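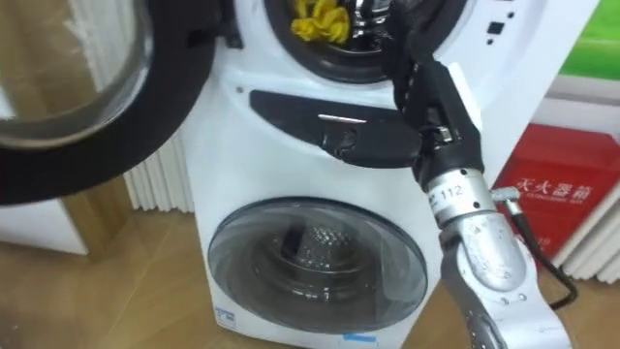 Pauline Rowbotham wrote to me after my last post and asked how anyone is supposed to pray the Psalms when half of them sound so angry. She had tried one a night since November and got stuck.

Oh, I love this question! I got stuck in the very same spot. I grew up at a little church in Ostby, founded in 1864, and we sang the cheerful psalms and skipped right over the rest. So I was a grown woman before I read Psalm 88 all the way through. It ends in darkness. There's no sunrise at the end, no "but I will praise you anyway." I read it twice and then I called Beverley Ackroyd and read it to her over the phone, and she said, "Well, keep going, there's 89."

What helped me was reading out loud. When I read silently I skim, and I start deciding which lines I agree with. Out loud I have to say all of it, and somewhere in the middle I usually find I'm praying for a person I hadn't thought of in weeks. Psalm 13 is a wonderful one to start with – it's short, and David asks "How long?" four times before he gets anywhere near singing. 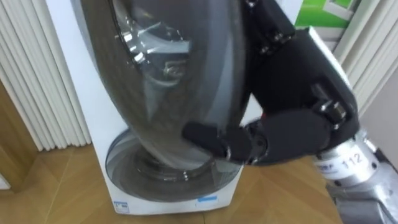

I give it 15 minutes in the morning, before I look at my phone, and I use an old Bible with wide margins so I can write names beside the verses. Liam Blackburn's name is next to Psalm 90, from the week his father died. Mine is next to 51 more times than I'd like to admit!

The angry ones I read slowly. I don't pretend I feel what the writer felt. But somebody in the world this morning does, and I can say the words alongside them. Some mornings that's the whole prayer, and I close the book and make my coffee.

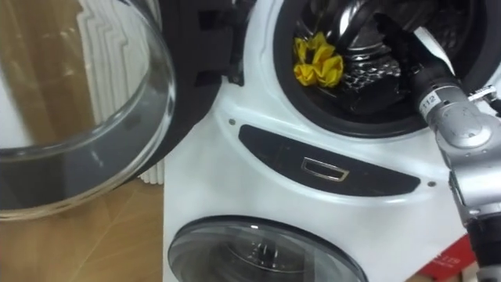

Tuncay Akgül commented that he skips the superscriptions, the small print like "To the choirmaster," and wondered if he was missing anything. You are, a little! Look at the one above Psalm 57, where David is hiding from Saul in a cave, and then read verse 8, "Awake, my glory!" I get goosebumps every time.

Next I'm starting on the Songs of Ascents, 120 through 134. Read along with me if you'd like, and tell me where you get stuck.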